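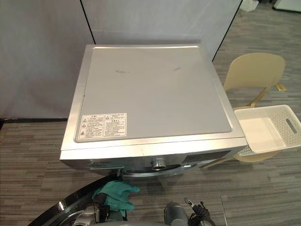 We use cookies to remember your preferences. Accept | Manage settings

Press Releases > Service & Maintenance

13/11/2021 | Pladosa Press Office

Pladosa Publishes Laundry Cell Care Guide, Mostly About Screws

Pladosa today released the setup and maintenance guide for its laundry cell, the practice area where the company's Jovo humanoid learns to deal with a front-loading washer, a plastic basket and other people's shirts. Readers hoping for artificial intelligence will find it on page 4. The rest is about fasteners, cables and sleeves.

The guide was written with Mindico, which handles the hands, and Stankevičius, the service firm that gets the call when the hands stop. It replaces a set of notes that had been growing since July and contradicted itself on the subject of thread lock.

Setup takes up the opening chapter. The washer goes in front of a pair of fabric partitions, with its door able to swing fully open. The basket goes on a chair at the machine's right side, within reach of the right arm. Pladosa tested 2 purpose-built stands for the job before settling on the chair, which was cheaper by the entire price of the stands.

Daily checks are done with the robot standing still and the hands relaxed, fingertips down. Technicians inspect the black tips for nicks and lint, then work each joint through its travel by hand. Clothing gets equal attention. A sleeve should end above the fingers, and trouser cuffs should be rolled clear of the lower leg. A cuff that slips can cover the fastener the technician is about to need. 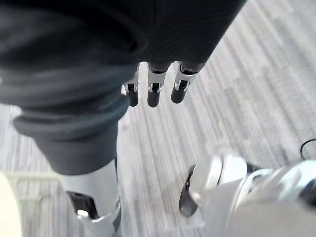
Wrists and Cables

Every 5 days of running, the guide calls for a wrist check under load. The robot holds a basket of clothes by both ends while the technician watches for sag, listens for clicking and follows each wrist cable back along the arm. Cables on the carpet are to be coiled away from the feet. The guide says this 4 times, in progressively shorter sentences.

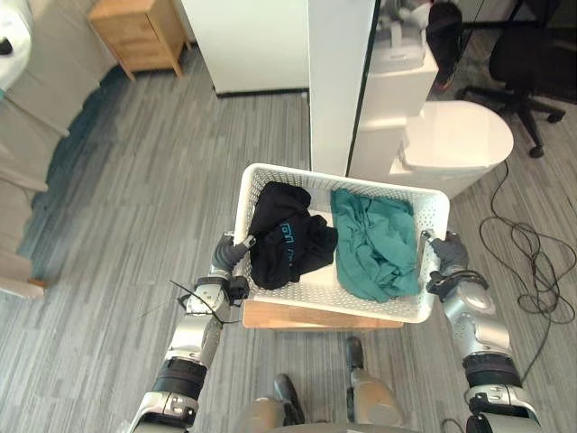 If one side sits low, the wrist is recalibrated before anyone touches the grip settings. Earlier notes recommended the reverse, and Stankevičius has asked that those copies be recycled. After 2000 basket lifts, the fingertips are replaced as a full set, including the ones that still look fine.

The guide is available to Jovo service customers through the Pladosa support desk. Printed copies are spiral bound so they lie flat on top of a washing machine.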